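**November 16, 2025. Kitchen cell, arm 2 (Vurnix gripper)**

In on a Sunday to sort out the drift Cherry Mae Quiambao flagged on Friday. Place positions on the plate side were landing 19 mm long, pick side fine. Joint temps normal, no faults in the log apart from the usual Fevov bridge timeout at power-up.

Checks in order:

- Re-homed all axes twice. No change.
- Gripper finger bolts: one loose on the inner finger, nipped up, paint-marked.
- Wrist camera mount OK. Lens wiped.
- Extrinsics file still the one from January. Should have been redone when we swapped the mount.

Left the bench props where they were so the before and after runs are comparable. Plate and toy fruit near side, bamboo board behind on the marble.
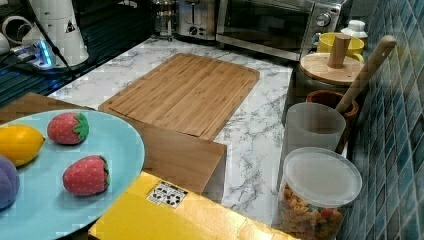

*Near side of the bench: plate with the toy fruit, tagged yellow box, bamboo board behind.*

Recalibrated with the Kozma routine, 135 poses, default exposure. First attempt threw out too many poses. The yellow box is shiny and I suspected glare, so I killed the overhead strip on that side and ran it again. Second attempt solved clean. Saved as a new extrinsics file, old one moved to the archive folder and not deleted.

Cycle counter was just past 2,000 since the last grease, so did the wrist joint as well. Used the Trarulari cartridge, the grey one. There's one left in the drawer, need to order.

Note for whoever runs the marker check: the tag is stuck near the upper edge of the box. If the box gets swapped, transfer the tag height in the config too. It's a separate line from the tag ID and easy to miss. 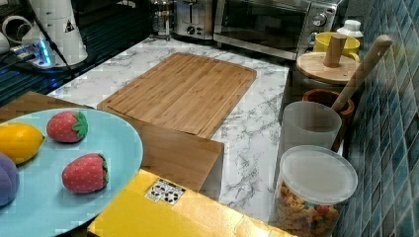 *Plate side and counter, with the containers along the tile wall.*

Ran 100 dry cycles at half speed afterwards, gripper closed, no contact. Place offset now inside tolerance at all four test points. Haven't tried full speed or a loaded gripper.

To do:

- [ ] full speed run, Cherry Mae to watch the first few
- [ ] order grease
- [ ] recheck paint mark on finger bolt
- [ ] matte tape for the box?
- [ ] Fevov timeout, still no idea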